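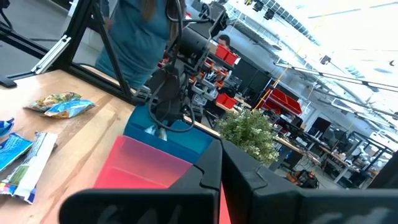

Sorting and Storage Improvement Project: Progress Report to the Pilance Fund

Report date: 5 Apr 2023
Prepared by: Skarkum workshop
Grant period: second half-year

1. Purpose of this report

This report covers the work done at the Skarkum workshop since our last return in September. It sets out what has been spent, what has been finished, what is late and what we plan to do with the rest of the grant. It follows the headings in the Pilance reporting guide, except that we have put waste and storage together as they share a budget line.

The grant pays for two pieces of work. The first is a set of table-top sorting stations where mixed snack packaging is separated into coloured bins. The second is a reorganisation of the small parts storage at the back of the workshop, which had grown over several years without any plan and was slowing everybody down.

2. Sorting station

The sorting station is now in regular use. It consists of a light wooden table with a translucent pink-red bin and a blue bin standing side by side on it. Crumpled snack bags are put out on the table top and sorted from there into the bins.

We chose snack bags as the first material for two reasons. They are what the building throws away most of after food waste, and they are awkward. A crumpled bag does not keep a fixed shape, the printing on it can be any colour, and two bags will often lie one on top of the other. Our first trial in the autumn used flattened bags and told us very little, so from the second trial onwards we asked for bags to be kept as they were when people had finished with them.

The bags on the table are mostly blue and green ones. That reflects what is sold in the building and has caused some confusion with the blue bin. Several people using the station for the first time took the bin colours to mean the colour of the bag. The rule is that the pink-red bin takes bags that go to the film collection and the blue bin takes everything else. We have written this on a card, and new starters are told it on their first day, but we accept that a rule which needs a card is not ideal. Our proposal is in section 7.

The see-through front on the pink-red bin has been useful. It lets staff judge how full it is from the other side of the table without lifting anything. The blue bin does not have this advantage and has twice been left until bags were sliding off the top. We have asked Helmy, our supplier, for a price on a translucent blue bin of a similar size.

Total bags sorted in the period came to 436, against a target of 600. The shortfall is nearly all from the six weeks when the station was out of use while the table was moved (see section 5). In the weeks when the station was open we were on target or slightly ahead of it. We expect to make up the difference by the end of the grant.

3. Small parts storage

The tall shelving at the back holds the small parts organisers, which are grey, white and orange. Before the project these were filled on a first come, first served basis, and the same size of screw could be found in four places.

The work so far has been as follows.

All the organisers were emptied, one column at a time, and the contents checked. Parts that no longer fitted anything we own were set aside. Duplicates were put together. Drawers that had cracked or lost their fronts were replaced where Helmy still made the size, and swapped with good drawers from less used units where it did not.

Each organiser now has one subject: fixings, electrical parts, springs and clips, and so on. We did consider giving each colour of organiser its own meaning. We dropped the idea as we did not have enough of any one colour, and buying more would have used up the whole storage budget.

Labelling is about two thirds complete. The upper rows have printed labels. The lower rows still carry handwritten ones, some of which date from before the project and are hard to read. This is the least finished part of the work and we should have started on it earlier. It was left until the contents were settled, which took longer than we had allowed.

The larger red bins are for things that do not fit in a drawer. There is now a stack of them on a separate shelf, and red bins have been kept on the tall shelving too. Staff have asked for fewer, as a deep bin tends to fill up with things that have no other home. We will review the contents of every red bin before the end of the grant and take out of use any that are not needed.

4. Use of the space

The workshop is shared between several activities and people pass between the table and the shelving throughout the day. We were asked in the feedback on our last report to say more about comfort and general conditions.

A potted plant with small leaves and pale blossoms has been kept near the work area. It was not bought with grant money. Staff asked for some greenery in the room, and we would like to add one or two more if a place can be found where they will not be knocked.

Noise has not been raised as a problem. Lighting has, mainly in the late afternoon, when the lower drawers are difficult to read. Better labels will help with this, and we have asked the building manager for a quote for an additional strip light over the shelving.

5. Delays and problems

Table move. The sorting table was first placed near the entrance. This was convenient for dropping off bags but meant that it was also used for post, coats and lunch. It had to be moved further in, and the move was held up while the floor was repaired. The station was closed for six weeks as a result.

Supply of bags. Bags come from the collection point run by Skaltix on the ground floor. Supply was uneven over the winter - very little in the weeks around the holidays, then more than we could store in January. Skaltix has since agreed to send bags up twice a week in fixed amounts.

Crumbs. We did not plan for these. Bags arrive with crumbs and salt in them and the table needs wiping down after each session. A brush and cloth are now kept with the station, and the bins are washed out weekly.

Missing parts record. The spreadsheet listing the original contents of the organisers was overwritten in February. A copy was recovered but it was 13 days old, and the columns emptied in that time had to be checked again by hand. The file is now backed up daily.

6. Spending

Spending is within budget overall. The storage line is slightly underspent, as fewer drawers needed replacing than we had thought. The sorting line is on budget. The cost of moving the table was met from our own funds and has not been charged to the grant. Invoices from Helmy are attached to the financial return, which has been sent separately.

We ask for permission to move the underspend on storage into the sorting line to pay for the bins described below. No increase in the total grant is requested.

7. Plans for the next period

Replace the blue bin with one that has a see-through front, if the price from Helmy is acceptable.

Put a clear sign on the front of each bin, with a drawing of what goes in it, so that people do not have to depend on the card.

Open the second sorting station. The table has been ordered. It will have the same layout as the first, so that staff can move between the two without learning anything new.

Finish the printed labels on the lower rows of the shelving, and carry out the review of the red bins.

Extend the sorting work to a second material. Bottle tops and paper cups have both been suggested. We lean towards cups, as Skaltix already collects them separately, but would welcome the fund's view before we decide.

8. Decisions requested from the fund

We would be grateful for a reply on two points: the transfer of the storage underspend, and the choice of second material. The first is the more pressing, as Helmy will hold its prices only until the end of next month.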